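Kirngate group, Wednesday meeting, notes

I'm on notes again, so these are in my order and my spelling. We started at 10 past 9 because the big room was taken and we had to squeeze in next to the printer. Cosimo Ferraro chaired. Dong-hyun Ham was on the call for the first half and then walked over in person, which made the second half a lot easier to hear.

Last month's notes were approved with one fix. I had written that the Garkidcombe runs were finished. They weren't, and they still aren't. Sorry, Dong-hyun!

Pushing results

Most of the hour went here. Dong-hyun has been comparing two ways of getting the arm to sort mixed blocks with a single rod. The old way plans each push from the estimated pose of every block. The new one, which we're all calling Cuvus now whether he likes it or not, skips the poses and predicts where the whole pile will go from the camera view and the next short stroke of the rod. He has 3515 strokes logged for training and held out 400 for testing.

The short version is that Cuvus wins when the blocks are touching and loses when they're spread out. Cosimo wanted to know if that was just the pose tracker falling over whenever one block hides another. Dong-hyun thinks that's a good part of it, and he wants to rerun the old planner with hand-labeled poses before anybody puts a claim in writing. I agree with him, for what it's worth. We got burned on this with the Lo Presti comparison and I don't want to do that rebuttal twice.

The trickiest starts are the ones where the rod comes down right in among the blocks. Any stroke moves several pieces at once, and the round ones and the ones with odd outlines don't travel the way the cubes do. I said the stroke length should probably drop for those starts and Cosimo said fine, but then it has to drop for both methods or the comparison is junk. Fair enough.
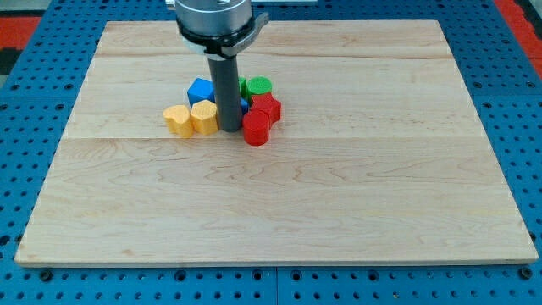

Does the model need to know the shape of each block before it plans a push?

It gets no shape labels at all, only the camera view and the planned stroke, and whatever it knows about shape it has picked up from the training pushes.

We went back and forth on what counts as sorted. Right now a run passes if every color ends up nearer to its own kind than to any other, and Cosimo finds that too generous (he used a ruder word). Dong-hyun would rather keep it, so the numbers still line up with the spring write-up, and add a stricter score next to it. We're doing both. The strict one needs a gap between color groups and I've been asked to pick the gap. Suggestions welcome, preferably before I pick something silly.

There was also a side argument about the wood grain. Cosimo suspects the model uses it as a landmark, and if so it may get lost on a plain surface. Easy to test - turn the board around, run the same held-out starts, look at the error. Dong-hyun will add it to the list.

Data cleanup

I went through the older strokes from Garkidcombe, 1366 of them, and 23 have the start and end images swapped. They're from one session, so I'm pretty sure it's the logging script and I've stopped looking for anything fancier. I'll fix the order and leave a note in the folder. Please don't pull that set until the note is there!

Write-up

Cosimo has a draft outline and wants the method section first. Dong-hyun doesn't want to call it a sorting paper. He sees it as a paper about prediction in clutter with sorting as the test, and after ten minutes of title ideas we gave up and moved on. The draft keeps its working title through April.

To do

Dong-hyun: rerun the old planner with hand-labeled poses. Turned-board test after that.
Cosimo: send the outline around, and ask Lo Presti if we can reuse their split.
Me: fix the swapped images, propose a gap for the strict score, book a room that isn't next to the printer.

Shorter strokes for the packed starts, both methods, once the reruns are in. We ran out of time for the arm schedule so that goes first next time.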